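Household Chores and Machines: Frequently Asked Questions
3 min read

Can a machine tidy a room yet?
In part. Picking up one rigid object of known size and putting it in a box is within reach of current two-jaw grippers. Deciding which objects belong in the box is a separate problem and is handled less well.

Which items are easy to grasp?
Tubes, blocks and small bottles with firm sides. Parallel jaws with ridged pads hold these without much force control. In our April trial, the Modberg test set contained 326 objects, and the rigid ones gave the fewest dropped grasps.

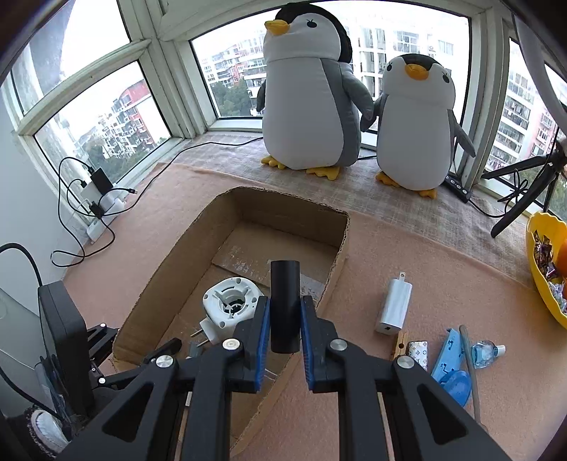

Sorting small items into a cardboard box: black tube held upright in the jaws, power adapter and clothespin on the carpet.

Which items are still difficult?
Cables, wrapped candy, thin sticks lying flat, and anything soft. A cable has no fixed shape, so a grasp planned at one point tells the controller little about where the rest will go. Ciltell's planner allows 40 seconds per object and then skips it.

Does carpet matter?
Yes. Small parts sink into the pile and the pads cannot get under them. Set the approach height separately for carpet and hard floor.

Is the shop floor any further along?
Yes, for fixed stations. The packing line at Pudedholm handles three part types, all presented in trays. Mixed bins still go to a person.

Should I buy one for the house now?
Not for general tidying. Single-task machines are a better purchase.

Contact | © Modberg | Back to top

Related
Gripper pads: ridged or smooth?
Chaimongkol bench notes: cable handling
Washing machines since 1925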